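I'd been meaning to get to the open day at the Onden paper mill for years, and this June I finally dragged my sister along. Tickets were free but you had to book, and they cap it at 60 people per tour, so we got up way too early and drove out with muffins in our laps.

First stop was the pulp hall. It is LOUD! They hand out foam earplugs and our guide, Birger Tangen, basically shouted the whole way through (he must drink a lot of tea). The big roller line came from Sjöberg and it runs day and night, and the smell is somewhere between wet cardboard and soup. I kind of liked it. My sister did not.

After that came the sheet-making room, my favorite part by miles. You dip a mesh tray in a vat of gray mush, lift it level, and let it drain. Mine had a hole in it. They let you try again, so I did, and the second one had a smaller hole. 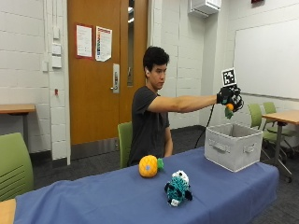 Wagner Dantas wrote to me afterward that I'd skipped the best bit, the old watermark archive upstairs, where they have 500 designs in flat drawers and will pull out any one you ask for. Well, shoot. We saw the stairs and figured they were offices.

Lunch was in the canteen, pea soup and rye bread, and then the shop, where I spent 40 on notebooks and a bundle of offcuts I have no plan for. There was a beautiful hand-bound album for 2,299 and I put it back very, very carefully.

Parking is on the river side, and the gate closes at four.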